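## 7. Running the background-swap check

Applies to: Tufa two-arm cell, policies trained with the Tirnard recipe.
Last revised 6 March 2021 by Marthinus Adams.

Read section 6 first if you haven't calibrated the wrist cameras. A badly calibrated wrist camera will fail this check for reasons that have nothing to do with backgrounds, and you will waste a day.

### 7.1 What the check is for

The Tirnard recipe claims that a policy trained with randomized backgrounds stops caring what is behind and under the objects. The claim rests on a plot with one line going up. I have run the recipe on our own cell and I believe a weaker version of it: the policy cares less than it used to, on the backgrounds we tried, for the tasks we tried. Section 7 exists so that you can find out how much less, on your cell, before you repeat the stronger claim to anyone.

The check compares three conditions:

| Condition | Walls | Tabletop | Seen in training |
|---|---|---|---|
| A | plain gray | plain gray | yes |
| B | plain gray | printed | no |
| C | printed | printed | no |

Condition B is missing from the original recipe. Please don't skip it. Without it you can't tell whether a drop comes from the print behind the arms or the print under the object, and those two have different fixes.

### 7.2 Before you start

You will need:

- the wall panels and table cover for each condition
- the yellow tray and the screwdriver
- the placement sheet (file `placements_c.csv`)
- the frozen checkpoint you intend to report, and its hash written down somewhere that isn't the robot computer

**Caution.** Press the emergency stop before you reach into the enclosure to change panels. The "hold" button in the Clilton console keeps the motors powered. It is not a substitute.

**Note.** Freeze the checkpoint before you look at any condition C results. If you pick the checkpoint after looking, condition C has become a validation set and the number is worthless as a test. I have done this myself and had to throw out the January runs.

### 7.3 Fitting the printed panels

1. Send both arms to the park pose and press the emergency stop.
2. Take out the gray side panels, then the gray back panel.
3. Slide in the printed back panel first. It has to sit flat. A panel that bows forward changes the shadows on the far side of the table, and then you are testing lighting.
4. Slide in the left and right printed panels.
5. Lay the printed table cover and smooth it from the rail outward.
6. Check that no cable conduit is trapped behind a panel. Move each elbow by hand through its full sideways range if your arms allow it with power off. If they don't, do this at the slowest jog speed after step 7.
7. Release the emergency stop and home both arms.
8. Save one picture from the fixed camera and one from each wrist camera. Name them with the condition letter.

Place the tray beyond the grippers with its long side running away from the rail, and lay the screwdriver lengthwise inside it with the handle toward the arms.
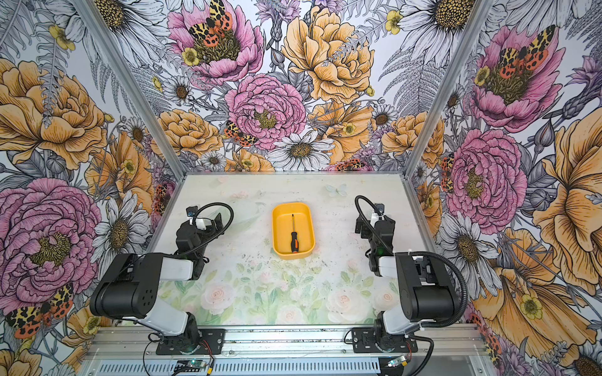 *Figure 7-1. Tray and screwdriver set out with the floral walls and table cover fitted.*

Compare your own fixed-camera view with the figure before going on. You are looking for the general arrangement. The exact tray position comes from the placement sheet, and reading it off a figure by eye is not good enough.

**Note on the choice of print.** The floral panels were picked because they are busy and have a lot of yellow in them, which is also the color of the tray. That makes them a fair nuisance for a policy that has learned to find the tray by color. It doesn't make them a worst case. I have heard condition C called "adversarial" and it is nothing of the kind. It is wallpaper. If a policy passes, you may say it passes on this wallpaper.

**Note on debris.** Specks on the table cover show up in the wrist cameras at close range. Wipe the cover before each block of trials, or don't wipe it at all until the whole check is finished. Either is acceptable if you write down which one you did. Wiping when the results look bad is not acceptable.

### 7.4 Running the trials

Each trial is one attempt to take the screwdriver out of the tray and bring it to the release position given in the task file. The tray should stay where it is.

1. Load the frozen checkpoint and confirm the hash.
2. Start a new session in the Clilton console. Enter the condition letter and your initials.
3. Turn off automatic retry. It is on by default. With it on, the console counts a second grasp as part of the same attempt, and the success rate goes up by magic.
4. Place the tray and screwdriver for the first row of the placement sheet.
5. Take your hands out of the enclosure and start the trial.
6. Let it run until success, drop, or timeout. The timeout is 32 seconds. Do not stop early because you think you know how it will end.
7. Mark the outcome at once, using the codes in 7.5.
8. Reset and go to the next row.

Run 200 trials per condition. The original recipe used far fewer and reported no intervals, so I can't say whether its gap between methods was real, and I don't think its authors can either.

Alternate the conditions in blocks if you can stand the panel changes. Motor temperature, room light and your own patience all drift over a session. If condition A is always first and condition C is always last, the drift gets charged to the wallpaper. We compromise on a panel change at the end of each placement sheet, which is tedious but workable.

**Caution.** After any panel change, run the first trial at reduced speed with one hand on the emergency stop. A shifted tray guide or a loose cover will show up here.

### 7.5 Outcome codes

- **S**: screwdriver reaches the release position, tray has moved no more than 7 mm.
- **T**: screwdriver reaches the release position but the tray moved farther than that. Report separately. Do not fold into S.
- **D**: grasped and then dropped.
- **M**: gripper closed on nothing.
- **W**: gripper went for something other than the tray contents, such as a spot on the table cover or a wall.
- **X**: hardware fault, communication loss, or operator error.

W is the code you are here for. Under condition A it should almost never appear. If it appears under C but not B, suspect the walls, and look at the fixed-camera input first. If it appears under both, look at the wrist cameras.

Be strict with X. It is the only code that removes a trial from the total, so it is the one people reach for when they don't like what they saw. A bad grasp is not a hardware fault. Every X needs a matching line in the controller log. If there is no line, change it to M or D.

### 7.6 Reading the results

Run:

```
check_backgrounds --session <id> --by-condition --intervals
```

The tool prints a success rate and an interval for each condition, then the A-to-B and B-to-C differences. Look at the differences and their intervals. The rates alone will tempt you.

1. **Interval for a difference includes zero.** You have not shown that the background matters. You have also not shown that it doesn't. Write it that way.
2. **A to B drops, B to C does not.** The table print is the main trouble. More wall variety in training is unlikely to help.
3. **B to C drops.** Try cropping the fixed camera so less wall is visible, then repeat C with the same checkpoint type trained on cropped input. In our hands this recovered much of the loss, which makes me wonder how much of the published gain was randomization and how much was the crop that came with it.
4. **C comes out higher than A.** Check automatic retry, then check the hash. I have never seen this result survive both.

**Note.** The console also offers a "robustness score" from 0 to 300. It is a weighted sum, and I haven't found a written reason for the weights. Leave it out of reports.

### 7.7 Things this check cannot tell you

The tray is the same tray in all conditions. The screwdriver is the same screwdriver. A policy could have memorized both and still do well here. The Tilham object set in section 8 deals with that, though only in part.

The lamps don't change either. We tried pairing printed walls with a lamp change and couldn't separate the two effects afterward, so the lamp test is now its own section.

Both arms are fitted during the check, but the task uses one at a time. A good result says little about tasks where the arms pass something between them. The handover task was checked once under condition C, by me, on a checkpoint I had already looked at, so I don't count it.

### 7.8 Putting the cell back

1. Park the arms and press the emergency stop.
2. Remove the printed panels and store them flat. Rolled panels will bow the next time.
3. Refit the gray panels and the gray table cover.
4. Release the emergency stop, home both arms, and run the camera check from section 6.
5. Copy the session folder, including the pictures from 7.3 step 8, to the results drive. Sessions without those pictures are not accepted for comparison.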